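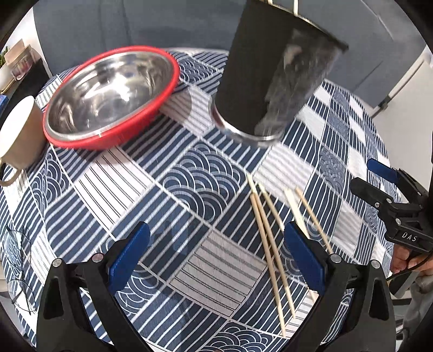

Subject: Re: Chopsticks, and what to keep them in
List: Flikari (table and kitchen things)

On Saturday a member in Harkesitz wrote:

> I have ended up with a drawer full of odd chopsticks, most of them
> plain wood, some square and some round. They are mixed in with the
> serving spoons and I can never find two the same when people come.
> I would like to keep them on the table in something upright. I tried
> a tall drinking glass and it fell over as soon as I took a few out.
> Does it matter what the pot is made of? And is it worth sorting the
> square ones from the round ones, or do people just put them all in
> together?

I keep mine on the table and have done so for 2 years, so I can tell you what works in our house.

First, the sorting. Yes, I would do it. Square ones and round tapered ones feel different in the hand, and most people notice if they are given one of each. Tip the whole lot out on the tablecloth and pull out the square ones first, as they are quicker to spot. Then match the round ones for length by standing them on end against each other. Anything left without a partner goes in the kitchen jar for stirring and for getting toast out of the toaster. Throw out any that have split at the tip.

As for the pot, I would go by weight and width before material. A drinking glass is too light for its height. You want something with a base that is wide enough to take the lean when all the sticks fall to one side, which they will. Steel is fine. So is glazed pottery, though check inside for a rough patch at the bottom, because crumbs and dust get stuck there. If you wash by hand, let the sticks dry flat on a towel overnight before they go back in anything upright. I lost a good set from Furukawa by putting them away damp in a closed jar. They went grey at the ends and smelled, and soaking them did nothing.

A pot with holes in the side is better than a closed one for this. The air gets in and the bottoms don't sit in a puddle.

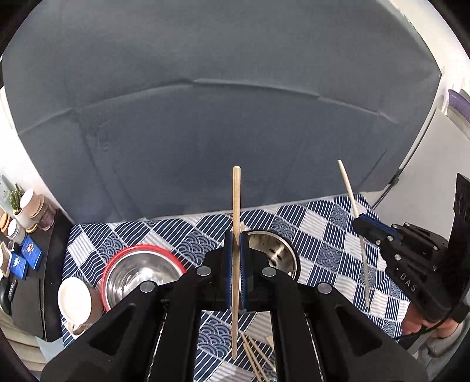

Square chopstick upright, round one slanting, the rest on the cloth

The checked cloth is worth a word too. I used to do this sort of job on the bare table and the round ones rolled off on to the floor. With a cloth down they mostly stay where you put them. Ours goes in the machine at 800 spin with the tea towels. At 900 it came out with creases I couldn't iron flat, so I turned it down.

Bowls with the red rim, as someone asked about these last month: they came from the hardware shop in Mustulitz, the one by the bus station. The inside is stainless steel. I use one for rice and one for peelings. They do show finger marks on the inside and I have stopped minding. I don't know if the shop still has them. They had about a dozen when I was last in, on the bottom shelf behind the colanders.

One thing I have not settled is how to keep pairs together once they are in the pot. I tried rubber bands, which perish and leave a mark on the wood. Paper bands look nice for one meal. At present I keep only one kind in the pot at a time and the other kind in the drawer, and swap them when I feel like it. If anyone on the list has a better way I would like to hear it.

Also, does anybody oil theirs? I have read that you should, but not what with.

--
To leave the Flikari list, send a blank message with "leave" in the subject line.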